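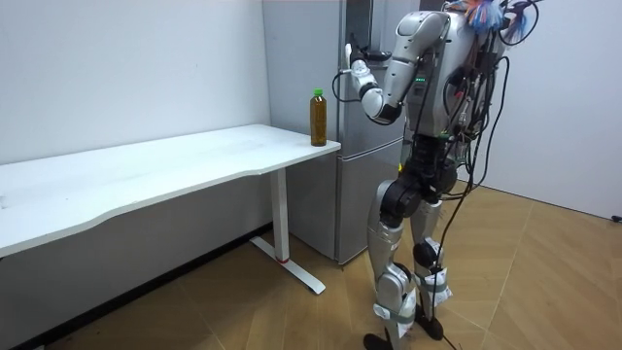

Small Kitchens & Odd Corners > Tables, Desks & Surfaces

Thread: Desk next to the fridge – best thing I've done all year!

kpai_kitchens
Ok, I have to gush for a minute. We had a dead stretch of wall leading up to the refrigerator and for years it held a folding chair and a stack of bags. In August I finally put a long white desk there, the kind meant for an office, metal column leg with a flat T foot, and I can't believe how much I use it. Groceries land on it. Drinks come out of the fridge and go straight onto it. I chop on it (with a board, calm down), I pay bills on it, my nephew does his homework on it. It's wonderful!

I bought it secondhand from an office that was closing. The maker is Grestov, which I had never heard of, and the top is the thick smooth kind that you can wipe with one pass of a cloth.

Two questions for you all. First, it has gray scuffs that don't come off with dish soap. Second, has anyone had trouble with a leg foot sitting on a wood floor that close to a refrigerator? Mine is on bare wood right now.
– Kavitha

tallowbend
Love this. A landing spot by the fridge is the first thing I look for in any kitchen and hardly any rental has one. How deep is yours? I'd be worried about the fridge door swinging into the corner.

kpai_kitchens
Deep enough for a cutting board and a mug behind it! And the door is fine, the corner on that end is rounded so even if you bump it with a hip you walk away happy. I did have to slide the whole thing over twice before I found the spot where the door opens all the way.

R_Murthy
I'm going to be the grump. An office desk is the wrong height for kitchen work. You'll feel it in your lower back by winter. Counters are taller than desks for good reason, and if you're chopping on that thing every night you're bending over it.

Otherwise it's a nice idea and I like the look of a long white top against a wall. I'd use it for sitting down and leave the chopping for the counter.

– Ravindran

kpai_kitchens
Ravindran, I'm short! It's the counter that hurts me, it comes up nearly to my ribs. The desk is the first surface in that kitchen that fits me. But point taken for the tall people.

R_Murthy
Ha, fair enough. Withdrawn for short people.

saltbox_jen
On the scuffs: what kind? If they're gray and sort of smeared they're usually rubbed off from something else, shoe rubber or the bottom of a pan, and a damp melamine sponge takes them away. If they're pale streaks you can see from an angle, that's the finish itself and you're stuck with them. I have a Saken table with the same trouble and I spent a whole afternoon scrubbing at a streak that was never going anywhere.

Go lightly with the sponge, they're abrasive. Try the underside or a back corner first.

kpai_kitchens
Oh, that's so useful. I have both! The gray one is over on the left and there's a long pale one toward the middle that I'd been attacking with baking soda. I'll leave it alone.

And little specks here and there too, but I've decided specks are character. Put a cold drink down on a white top like that and it looks great anyway. I keep buying iced tea just for the color of it.

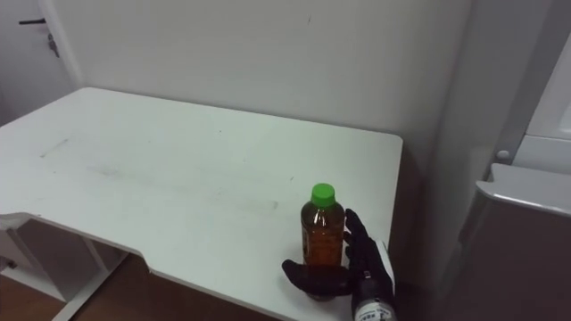

Everything looks good on plain white, that's my theory. A lemon, a bunch of cilantro, a jar of pickles. I had a dark brown counter before and things just disappeared on it.

mossy_dan
I have to disagree about white. I had a white top for eight months and it showed every coffee ring, every crumb, every drip of soy sauce. I was wiping it down all day. Swapped it for a speckled gray one and I've never been happier.

saltbox_jen
Dan, the crumbs were there on the gray one too, you just can't see them!

mossy_dan
Exactly! That's what I want from a table.

kpai_kitchens
Hahaha. I like seeing them. I wipe it once after breakfast and once after dinner and that's it. Turmeric is the one thing I'm afraid of. I make dal on the weekends and I put a tray down first.

tallowbend
Turmeric on white: get it right away with dish soap, then if there's still a yellow shadow let the sun at it. Mine was by a window and the stain faded without me doing anything else. No idea if that works on every finish.

bluestem22
For the floor question, put felt under the foot. I use Plirkell pads, 13 to a pack for some strange reason, and I trim them with scissors. A flat foot spreads the weight nicely but any grit that gets under it will scratch wood when the desk shifts.

Also check for water now and then if you've got a fridge right there. I had a slow drip behind mine and found it when the boards started to cup. Repair was quoted at 2,000 dollars for a patch of floor the size of a doormat. I'd pull the fridge out and look before you load that desk up with anything heavy.

R_Murthy
Seconding the water check. And felt holds moisture, so if there's ever a leak take the pads off right away. I'd go with hard plastic glides next to a refrigerator, personally.

bluestem22
Plastic glides slide too easily on my floor. I lean on my table when I'm kneading and it would be across the room. Felt for me.

R_Murthy
Depends on the floor finish, I suppose. Mine is matte and they stay put.

kpai_kitchens
Pulled the fridge out tonight at 8 and it's dry back there, thank goodness. Very dusty, though. Found two magnets and a measuring spoon I'd replaced years ago!

Going with felt for now because I have a sheet of it in the sewing box. Does anyone know if it matters which way the fuzzy side goes on a metal foot? It has glue on one side but I don't want goo on the metal if I switch to glides later.

bluestem22
Fuzzy side down, glue to the metal. It comes off with a bit of cooking oil and a rag. Warm it with a hair dryer first if it's stubborn.

kpai_kitchens
Perfect, doing it tomorrow. Next up is a shelf above the desk, so please start arguing about brackets.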